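Ulloso Building, Refreshments Group
Minutes, May 2022
Room 2707

Present: Leidy Villca (chair), Jhair Castaño (minutes), two people from Mosquera on the floor below, and the usual crowd from Flotden
Apologies: the Arnus front desk, who had a delivery to sign for and sent their cup vote on a sticky note

1. Last minutes

Agreed with one correction. The item on the fridge shelf should have said "second shelf" and the minute taker wrote "second fridge," which caused a good deal of excitement on the Mosquera side. There is one fridge. Fixed in the folder copy.

2. Things left over from last time

Paper towels: holder is up, and it is wonderful. Leidy thanked whoever found the longer screws.

Trash and recycling: the two bins have traded places, so recycling is now closest to the drinks. A couple of bottles went into the wrong bin in the first days but people are getting used to it. New labels for the lids are still to be printed. Jhair has the file and will do it this week.

Kettle: descaled! Tea drinkers at the meeting confirmed a big improvement and asked for this to be written down.

Shelf liner: not bought yet. Carried over.

3. The drinks corner

This took up most of the meeting and there was a lot to like in it. The idea is to have one good-looking white table with cold drinks and cups on it, set the same way each time, so that anyone walking in from any of the four companies can pour something without opening cupboards. Leidy has been trying layouts with what we had on hand and says the plain wall behind the table does half the work. Colored things look terrific against it.

She would like a mix of tall and short, bottles and cans, with the cups always behind the drinks and never in front. Her point is that people grab the drink first and then look for something to put it in. Mosquera asked if the cups could go to one side for left-handed pourers. We tried a few reaches across the table and it seemed fine for both hands.

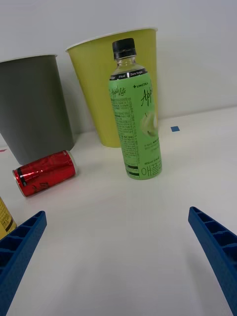 The cold tea question came next. Several people are very fond of it and would like to see a fruit one every time, with a zero sugar choice kept in as standard. Jhair offered to be in charge of tea and was accepted at once. He will keep to the 500 ml size where he can, as it fits the fridge door and pours out nicely between friends. Larger bottles were discussed and turned down for now: they are heavy to pour from and they go flat or get forgotten at the back.

Flotden asked for at least one fizzy drink in a can. Agreed with enthusiasm.

A longer talk followed on whether labels should face front. Leidy feels strongly that they should, and that a bottle turned a little sideways is half a bottle. Others said people can turn a bottle around themselves. Settled as follows: labels to the front when the table is first set, and after that we let it be.

Anyone with a food allergy should still be able to read the small print before pouring, so drinks stay in their original bottles. We will leave the glass pitchers in the cupboard. They are lovely pitchers and Mosquera would like them to come out for the summer lunch, which was agreed on the spot.

4. Cups

We are sticking with paper. The sticky note from Arnus read "paper, tall, any color but white," and that turned out to be the feeling in the room as well. White cups vanish on a white table. Leidy had spoken up for color from the start and was very happy.

Cups will be bought in packs of 30, mixed colors if the store has them. Spare sleeves go in the cupboard above the sink, open end down. Only a few cups stand out at a time, and whoever takes the last one puts out more. Jhair asked that we don't stack them high on the table, as a tall stack leans and then somebody catches it with an elbow.

There was a friendly disagreement over writing names on cups. Mosquera does it downstairs and swears by it. Flotden tried it once and ran out of pens. We will put one marker in a jar by the sink and see who uses it.

5. Where everything goes

With so many people setting up on different days, the table never looks the same twice, and the group would love it to. Leidy showed how she has been working and the whole room took to it right away.

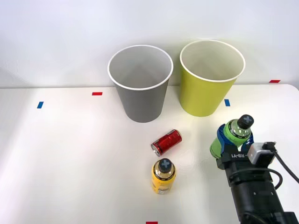

A layout only holds if the next person can find it again, and that is the part we want to get right before summer. Leidy's suggestion is to use little bits of tape on the table top and to agree on what each one stands for. Short strips in red and blue are down already, including a red one to the left of the gray cup and a blue one just right of the lime cup, and people liked how small they are. The two cups near the back with that narrow gap between them were a hit too – they read as a pair from the doorway. Mosquera wondered if the gap should be a little wider so that you can pick one up without bumping the other, and Leidy will try it both ways.

Agreed on tape:
Keep the strips short. Long ones pick up fluff.
Red and blue only, so that we can share one pair of rolls.
Press the ends down with a thumbnail.
Do not peel a strip up without telling Leidy, who keeps the sketch.

The sketch itself will be taped inside the cupboard door. Jhair will redraw it larger. He would like it noted that his bottles tend to look like bowling pins and that he welcomes help. One of the Mosquera people draws well and was signed up before she could leave.

Cans were the next question: upright or lying down? Leidy likes one on its side as a bit of color in the middle of the table. Flotden pointed out that a can on its side goes wandering if the table gets a knock. Both are true and the meeting enjoyed itself very much on this subject. For open days, cans stand up. When the table is being set for looks, one may lie down, at the chair's pleasure.

6. Wiping down

The table top is matte and shows everything, which some of us see as a blessing. Damp cloth first, dry cloth after, working from the wall toward the front so the crumbs end up in your hand. Wipe around the tape, gently. No spray cleaner near open cups.

Sticky rings: warm water and a minute of patience. Mosquera has a sponge they are devoted to and will bring one up for us.

Cloths go home for washing in turn. Flotden has the first turn. There is a basket for the used ones under the sink and it needs emptying now, please.
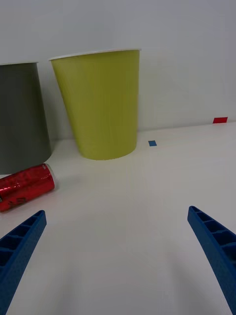 Last person out of the room lifts everything off, wipes, and puts things back where they belong. That sounds like a lot at the end of the day, but Leidy timed herself at 3 minutes with the radio on. Open bottles go to the second shelf of the fridge with the cap on tight. Used cups go straight in the trash. Unused ones can stay out overnight only if they are turned over.

7. Fridge

Second shelf is ours, left half. The right half belongs to lunches. Anything without a name on it gets a polite note and then one more day. A jar of pickles has now had its polite note. It is an excellent-looking jar and we hope its owner comes forward.

8. September open house

All four companies are taking part, and the drinks corner will be the first thing people see when they come out of the elevator. Great feeling in the room about this. Leidy would like two tables set the same way, one at each end, using a second sketch. We have one table of the right size and Arnus may have another in storage. Jhair to ask.

Cups for the day: 9 packs to begin with, and we can run out for more. Cold drinks to be bought the afternoon before so they get a full night in the fridge. Mosquera will lend a cooler. Ice still to be sorted out.

There was an idea for a tasting, with small pours of several teas and a vote. Everybody was for it. Put on the list for next time so it gets a proper talk.

9. Actions

Leidy: try the wider cup gap; keep the tape sketch current; buy shelf liner
Jhair: bin labels; larger drawing for the cupboard door; tea; ask Arnus about the table
Mosquera: sponge, cooler, help with the drawing
Flotden: first turn with the cloths; marker and jar
Open: ice

10. Any other business

The window blind sticks on the left. Pull it gently and it comes – building office has been told.

Thanks to Leidy for the lemon cookies. Recipe to be passed around with these minutes.

Next meeting in the same room, after the summer lunch. Leidy will send the date.

Minutes taken by Jhair Castaño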